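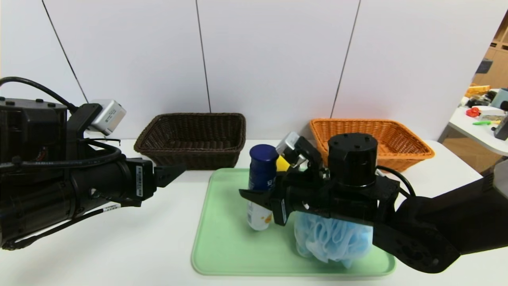 Projets étudiants > Robotique > Rapports

Règles de bonne conduite pour un poste à deux bras

Par Zulema Sosa - Sam. 29 août

Quand j'ai choisi ce sujet, mes camarades m'ont un peu plainte. Eux allaient programmer des trajectoires, entraîner des modèles, faire bouger des trucs, et moi j'allais écrire des règles ! Je comprends, sur le papier ça ne fait pas rêver. Mais j'avais passé assez de temps sur le poste Barkine l'an dernier (deux bras, une table, un plateau, des paniers, des objets du quotidien à ranger) pour savoir que la moitié de nos ennuis venait de là : chacun faisait à sa façon, et au moment de comparer les essais, on comparait des choux et des carottes.

Mon projet, que j'ai appelé Skinda parce qu'il fallait bien un nom de dossier, consistait donc à rédiger un protocole d'usage du poste, à le faire tester par les autres équipes et à voir ce qui tenait debout. J'ai relu 577 fiches d'essai, écrites à la main pour la plupart, avec des ratures et des abréviations que même leurs auteurs ne savaient plus lire. J'en suis sortie avec 9 règles. Je ne les détaille pas toutes dans ce rapport, la liste complète est dans l'annexe. Je m'arrête sur celles qui ont fait discuter.

Ce que disent les textes, et ce qu'ils ne disent pas

J'ai commencé par les normes, comme on nous l'apprend. La base, c'est ISO 12100 pour l'appréciation du risque, puis ISO 10218 pour les robots industriels. C'est sérieux, c'est utile, et je recommande à tout le monde de lire au moins la première avant de toucher à un bras. On y apprend à se poser les questions dans le bon ordre : quel danger, pour qui, à quel moment, et est-ce qu'on peut le supprimer avant de penser à coller un panneau d'avertissement.

Par contre, ces textes s'occupent de la sécurité des personnes, et c'est bien normal. Ils ne vont pas me dire comment noter la position d'une éponge de bain sur un plateau, ni quoi faire quand un objet finit sous un panier. Pour tout ça, il fallait bricoler nos propres règles, et c'est là que je me suis le plus amusée.

La zone de travail d'abord

Première règle, celle que je défends le plus : pas de mains au-dessus du plateau tant que les bras sont sous tension. Même pour redresser un objet tombé, même « juste une seconde ». On arrête, on vérifie le voyant, on intervient, on recule, on relance. L'équipe Divus a râlé pendant deux jours (ils enchaînent beaucoup d'essais et chaque arrêt leur coûte du temps), et puis ils s'y sont faits. Je les ai même entendus l'expliquer à un nouveau, avec mes mots, ce qui m'a fait très plaisir.

Deuxième règle : avant chaque série, on fait le tour des câbles. Sur un bras, le câble suit le mouvement, il fait des boucles, il frotte, et si personne ne le regarde on découvre le problème au pire moment. J'avais d'abord prévu un contrôle en 9 points. Trop long, les gens cochaient tout d'un seul trait sans lever les yeux. On est descendus à 4 points et là, les cases cochées ont commencé à correspondre à quelque chose.

Bien nommer les objets

J'ai sous-estimé ce chapitre ! Dans les fiches, le même jouet s'appelait « canard », « voiture », « canard-voiture », « jouet jaune » ou « le machin ». Impossible de s'y retrouver ensuite. J'ai donc proposé une nomenclature toute bête : un nom, une couleur dominante, et un mot sur ce qui peut gêner la prise.

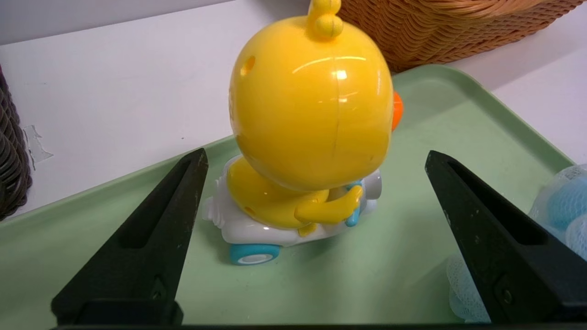
Fig. 2 - Le canard jaune sur sa voiture blanche, entre les doigts ouverts de la pince.

Pour le canard, le mot en question c'est « rond et brillant ». La tête est grosse, lisse, et elle renvoie la lumière. On a eu un vrai débat pour savoir si le canard et la voiture comptaient pour un seul objet. Quiroga, l'équipe d'à côté, disait que oui, moi je disais que ça dépendait de la consigne donnée au robot. On a fini par écrire ceci dans le protocole : l'objet est ce que la consigne nomme, et si la consigne n'est pas claire, on la réécrit avant de lancer l'essai. Je trouve cette phrase un peu sèche mais elle nous a évité pas mal de disputes.

Même chose pour les filets et les matières souples. Une éponge en maille n'a pas de forme fixe, donc noter son orientation n'a pas grand sens. On note seulement où elle touche le plateau, et si la maille peut accrocher un doigt de la pince.

Remettre la table à zéro

Une règle que j'aurais dû écrire en premier : entre deux séries, on nettoie la surface. Un petit bout de plastique transparent qui traîne, à l'œil on le voit à peine, mais sur une image ça peut faire un reflet, et ensuite on se demande pourquoi deux essais « identiques » ne donnent pas la même chose. Ma règle demande de passer la main à plat sur la table, bras à l'arrêt bien sûr, et de signer la fiche. La signature a changé beaucoup de choses, les gens font plus attention quand leur nom est en bas.

Ce qui n'a pas marché

Sur mes 9 règles, 3 ont été abandonnées. Celle sur l'éclairage était inapplicable, je demandais une mesure avant chaque essai et on n'avait qu'un seul luxmètre à se partager. Celle sur l'ordre de rangement des paniers n'intéressait que moi. Et celle qui imposait une deuxième personne au poste pour toute manipulation, je la regrette encore - je la crois juste, mais avec nos emplois du temps elle était contournée en permanence, et je préfère une règle en moins à une règle que tout le monde enfreint.

Si quelqu'un reprend Skinda l'an prochain, je conseille de repartir de la fiche d'essai et de la raccourcir encore. Il faudrait aussi prévoir un vrai champ pour les incidents sans gravité, parce que pour l'instant ils finissent dans la marge, au crayon, et c'est souvent là que j'ai trouvé les informations les plus intéressantes.

Dernière mise à jour : août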